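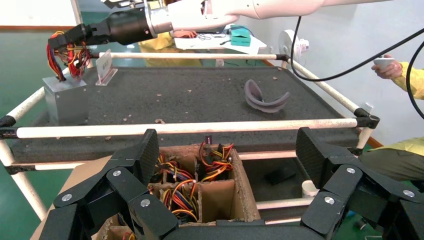
Cables in a cardboard divider box.

1/ Notes on a tag and naming cleanup for a mid-size display account. Client is Palbridge, a regional home-insulation supplier. I handle ad operations at Tirwood. This is mostly for people who traffic campaigns. If you only buy media, posts 6 and 11 are probably the ones that affect you.

2/ Starting state: 171 live placements in the ad server, built over several years by at least three different teams. Two naming conventions, plus a third that existed only in Divina Tolentino's handover notes and was never applied consistently.

3/ The request from Palbridge was simple. Cameron Hoani on their side wanted cost per completed quote form, by creative concept, across every publisher. The ad server could report by creative file. It could not report by concept, as concept was never stored anywhere except in file names.

4/ Typical file name under the old scheme: client, size, the word "final", a version number, sometimes initials. Two files with the same concept in different sizes shared nothing a script could match on. Sizes were occasionally wrong too. We found leaderboards labeled as skyscrapers.

5/ First decision: don't rename anything that is live. Renaming mid-flight doesn't break delivery, but it does split rows in any report keyed on name, and Palbridge's own dashboard was keyed on name. We confirmed that with Bronwyn Lockyer, who maintains the dashboard, before touching the account.

6/ So the mapping went into a separate lookup table, keyed on placement ID and creative ID. IDs don't change when somebody fixes a typo. If you take one thing into your own account, use IDs as the join and treat names as labels for humans.

7/ Columns in the table: placement ID, creative ID, concept, message variant, size, publisher, buy type, start, end, landing page. Ten columns. I argued for fewer and lost. Buy type turned out to be needed the first week, so fine.

8/ Concept codes are four letters, uppercase, assigned when the brief is approved and not when the files arrive. The creative team puts the code in the brief header. If the brief has no code, production doesn't open a job. Fletcher Kerslake agreed to that on the creative side, and it has held so far.

9/ Of the 171 placements, 134 could be mapped from existing documentation: insertion orders, creative rotation sheets, old email. The remainder had to be opened one at a time and compared against the archive by eye. Slow work, no shortcut I know of.

10/ Second problem: conversion tags. The quote form had a tag on the button click and another on the thank-you page. Both fired into the same activity. A user who submitted once could be counted twice. A user who clicked submit with an invalid zip code was counted once for nothing.

11/ Every cost per quote figure reported before the fix was therefore too low, and by an amount that varied with the error rate on the form. We did not attempt to restate the history. We drew a line in the reports at 2/13/24 and labeled everything before it "old counting."

12/ Account people dislike a line like that in a client report, because the chart steps up and the first question is what went wrong. I still prefer it to a correction factor. A correction factor would have implied we knew the error rate by month. We did not.

13/ The fix: the click tag moved to its own activity, renamed "form attempt." The thank-you page tag stays as the conversion, set to count once per form submission using the reference number the form generates. That number is a random string and holds no personal data. Check this with your own legal people before copying it.

14/ Side effect worth having — attempts minus completions now gives a form failure count. Palbridge's web team had been asking for one since September and had no source for it.

15/ Third problem: orphan tags. There were 18 tags on the site that belonged to vendors no longer under contract. Most were retargeting pixels from Perno, whose contract ended well before I joined. They were still loading on each page view.

16/ Removal order: take the tag out of the container in a test environment, load the key templates, compare network calls against the expected list, publish, then watch the server-side form counts for two days. Removed in small batches. A bad batch is easier to find when it only has a few tags in it.

17/ One of the "orphans" was in use. It carried a store-locator event that a separate email vendor read. Prodromos Kontogiannis spotted it in the test environment and we put it back with an owner listed. Every tag now has an owner field and a review date. Blank owner means it goes on the removal list.

18/ On view-through conversions, since I was asked in replies last time: we report them in a separate column and never sum them with click-through. Lookback windows are set the same for all publishers. Previously they differed by publisher, for reasons I could not find in writing.

19/ The publisher Ndung'u runs its own rotation and returns delivery by line item only. There is no creative ID in their file. For them we book one concept per line item. More line items, more trafficking time, but the join works. They were reasonable about it once we sent a template.

20/ QA before launch is now a single sheet. Placement ID present in lookup. Size matches file. Click-through resolves without a redirect chain. Backup image loads. Impression tracker fires once. Two people sign it, and the second signer can't be the person who trafficked it.

21/ What it did not fix: cross-device. Someone who sees the ad on a phone and fills the form on a desktop still shows up as direct traffic. We say so in a footnote on every report. I don't have a method I trust for it at this budget level.

22/ Also not fixed: late creative. A clean lookup table does nothing for files that arrive an hour before launch. They get a placeholder concept code beginning with Z, and the Z rows are cleared the following morning. There are usually a few.

23/ Next is applying the same table to paid search, where the keys are different and ad copy gets edited in place. I expect to need a version column. Will post the schema once Bronwyn has run it against the dashboard.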